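3.2 Tableware and table surface

The tableware used in the study was chosen to cover the shapes people meet at home, including ones that are awkward to pick up or stack. Round dinner plates have been studied often, and their behavior on a flat table is well known. Square and rectangular dishes have had less attention, although they are common in restaurants and in gift sets. We therefore gave the angular pieces the same weight as the round ones when we planned the sessions.

Each piece was entered in a list with its outline, rim height, type of foot, and finish. Rim height was measured at the corner and again at the middle of each side. On hand-shaped dishes these values often differ, and we kept both. The foot was noted as wide, narrow, or absent. A narrow foot lifts the dish clear of the table and leaves room for fingers under the rim, but the piece tips more easily when it is pressed near a corner. Robel Kahsay and Jolien Bakker filled in the list separately and compared their entries before the first session. Where they disagreed, usually over whether a foot was wide or narrow, the piece was measured again.

All pieces were placed on plain white tables with nothing under them. In an early round we used a woven cloth, and small dishes caught on the weave when they were slid sideways. The cloth also hid the shadow under the rim, which the raters used to judge whether a piece was sitting level. Figure 2 shows a shallow glazed dish with a dark foot on the bare tabletop.

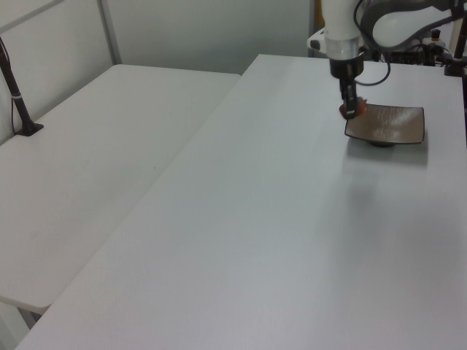 Figure 2. Shallow dish with a dark rim and a mottled brown-gray interior, on the white table.

Glaze was harder to sort than shape. We began with two groups, matte and glossy, but several pieces had a dull rim and a shiny center, or the reverse. Ans Hermans suggested recording the rim and the interior as separate entries, and we used this scheme for the rest of the work. Color was written down in everyday words, with no attempt to match a color chart. For mottled glazes the two main colors were given, the stronger one first.

The starting position of each piece was set by hand. Dishes were put down toward the far side of the table, with free space in front, and were not lined up with the table edge. We left the angle to the person setting the table, as would happen before a meal. Gitau Lukumay checked that each dish sat flat on its foot and did not rock. Five pieces failed this check and were left out. All five were hand-shaped, and in each case the foot itself was uneven.

Pieces were wiped with a dry cotton cloth between sessions. Washing was kept to the end of the day, as water held in an unglazed foot ring can leave a mark on the table and change how the dish slides. Two chips were found during the work, both on corners. The chipped pieces were kept in the list with a note but were not used again.

The full list is given in Appendix B, ordered by outline and then by rim height. Cups and bowls are treated in Section 3.3.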